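Submitting a Request for Replacement Tableware
Helton Residence Services — updated 2020-09-02

Residents of Helton may replace damaged plates, bowls and trays through the Ustix request page. Each household may submit 2 requests per term. The spring term begins in March.

Before you begin, have your household number ready. Items bought privately are not covered.

1. Sign in to Ustix and select Household Goods.
2. Choose Replacement, then enter form code 356.
3. Describe the damage in one or two sentences. Chips, cracks and warping are accepted; light staining is not.
4. Select a collection point. Bakos Hall is open in the mornings — Plistska House in the afternoons.
5. Submit the form and keep the confirmation number.

Children's tableware is listed on its own tab. Trays and bowls must be requested separately.
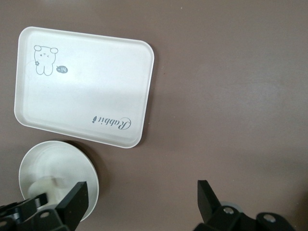 One resident wrote to ask whether a cracked item must be handed in before the new one is issued. It must be returned at collection, in a closed bag.

Requests left uncollected for two weeks are canceled and count toward the household limit.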